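About Prillden
Filed under: Who We Are
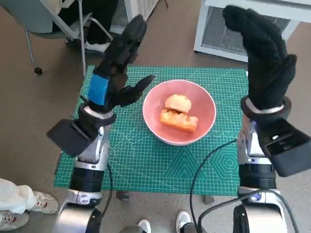

1 min read

Prillden reviews movies and TV dramas from Belmont. Petrică Buzatu started it after sitting through a "long-awaited" sequel with 70 other people, most of whom left before the credits.

We don't trust trailers, and we're wary of any romance sold on its cast. Studios like the word "beloved" -- we'd like to see the movie first. Reviews run under 2,000 words, and we pay for our own tickets.

Will we hate your favorite? Possibly. Write in and argue. Petrică reads the mail in the evening, after the second feature.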